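Two-arm cell keeps letting go of coiled cables halfway to the bin – what should I check first?

Hi all. I look after a two-arm cell at Mostley that sorts coiled cables into clear bins. It ran nicely until July, and now about one coil in every few gets dropped or comes up with half its loops trailing. I've cleaned the fingers and re-homed both arms. The grip force is at 100, as high as it goes, and the wires at the left wrist are all plugged in firmly. Anything obvious I'm missing?
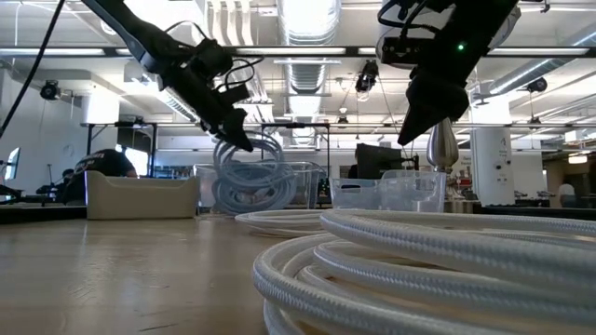
**Zamfira Ciobanu**

Ooh, I had this for weeks! Before you touch any settings, look at the wiring round that left wrist. Being plugged in isn't the whole story – if there's slack looping about, it can snag when the wrist turns and give the gripper a tug at just the wrong moment. Mine did exactly that (and I blamed the fingers, the bins, the software, everything).

Power down, turn the wrist by hand from one end of its travel to the other, and watch the wires the whole way round. Then tidy the slack with soft straps, leaving enough for a full turn. Don't pull them tight, I did that too and broke a connector.

Your pale blue cable is hanging in quite loose loops as well. If the fingers only catch a few of them the rest will slither off, so try going in a bit lower and squeezing the lot.

---

**Ionuț Bogdan**

turn the force down. 100 is too much for cable, it just squirts out sideways. I run 21 and it's fine

---

**Nassoro Kimaro**

I'd go along with Zamfira on the wrist, but I'd also strap the coils before they reach the cell. We use hook-and-loop ties on the thick stuff at Arklow and drops pretty much stopped. Teach the pick just under the strap, with the fingers closing on the whole bundle.

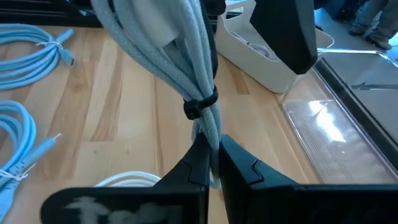
*Gripper closed on the bundle, below the tie*

Twist ties are all right on thin cables, though ours do work loose. And check both fingers are closing evenly – shut them slowly on a bit of card and see if it gets pushed to one side. If it does, redo the finger zero before anything else. I wouldn't copy Ionuț's 21 straight off, it depends on your gripper. Come down in small steps and do a batch at each.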